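Kullgate Steamed Bun Set: data card

Summary

The Kullgate set covers one kitchen job: moving steamed buns between an electric steamer pot and a serving plate, and handling the lid. The card lists the objects, the layout of the table, the naming of the files and the known gaps. It was written by Imtiaz Paul and checked by Shiuli Khan. Questions about the layout go to Imtiaz; questions about labels go to Shiuli.

Objects

steamer_pot: electric, cream-coloured, rounded body, a side handle left and right.
basket: stainless steel, perforated, sits in the top of the pot.
bun: round, white, plain. All buns carry the same label and have no individual number.
plate: round, white, large enough for the buns to lie in a single layer.
lid: round, clear glass, cream-coloured handle. Present in some episodes only.
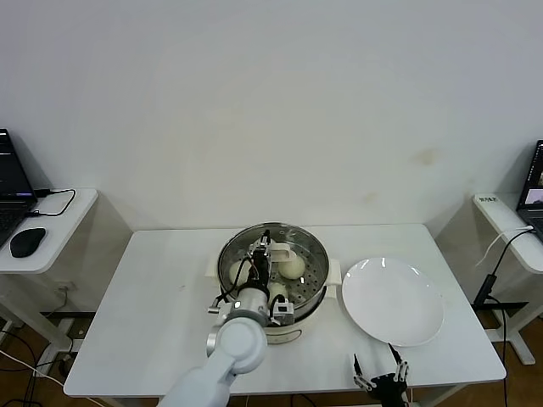

Kullgate, 6/29/25

Table layout

The pot stands on a white rectangular table against a plain wall. The plate goes to the right of the pot. When the lid is in use and off the pot, it is laid flat to the left. Side handles are kept left and right so that the basket can be lifted straight up without reaching across it.

The set has 32 episodes in 2 parts. Part A (unload) goes from basket to plate. Part B (load) goes from plate to basket. An unload episode ends when the last bun is on the plate and the basket is clear. A bun resting on the rim of the basket is labelled "in_basket". A bun touching both plate and table is labelled "off_plate" and the episode is kept.

Folder names

unload/ and load/ at the top level, then one folder per episode, numbered from 01. Each holds the pictures, a label file and a short note in plain text. Notes are typed by hand and spelling varies. "Dish" in the early notes means the plate. "Tray" and "basket" are used for the same part.

Comments on the May draft

The May draft used a single label for the pot and the basket. Two readers objected, and the labels were split.

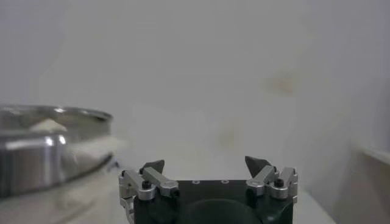 Vasanthi Weerakoon wrote that the basket comes out of the pot for washing and should never have shared a label with it. She also asked for "steel" to be dropped from the label name, as other steamers have plastic baskets and the sets may be merged later. Both changes were made. Lefteris Sarantis asked for a separate label for the lid handle. This was not done, and the handle counts as part of the lid.

Known gaps

1. No filling, dough or paper liner is labelled.
2. Steam is not labelled.
3. Temperature and cooking time were not recorded. The set should not be used to judge whether a bun is cooked.
4. In 12 episodes the label file has no end time. Use the last picture in the folder.

Part-finished states

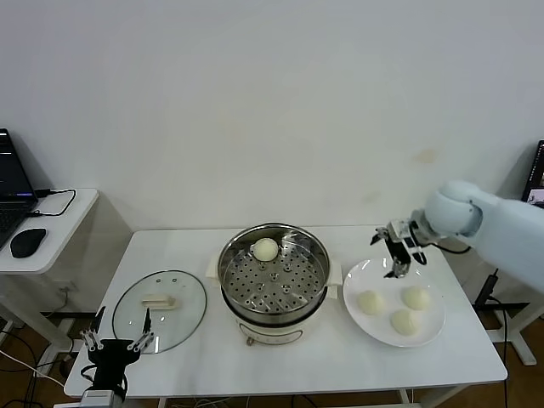 Buns may be split between basket and plate at any point before the end of an episode, and such states are labelled "partial". The label gives no order of removal. For a count per container, read the bun entries in the label file and ignore the note, which was often typed before the episode ended.

Changes

Version 2: pot and basket split, "off_plate" added, folder numbers padded to two digits.
Version 1: first draft.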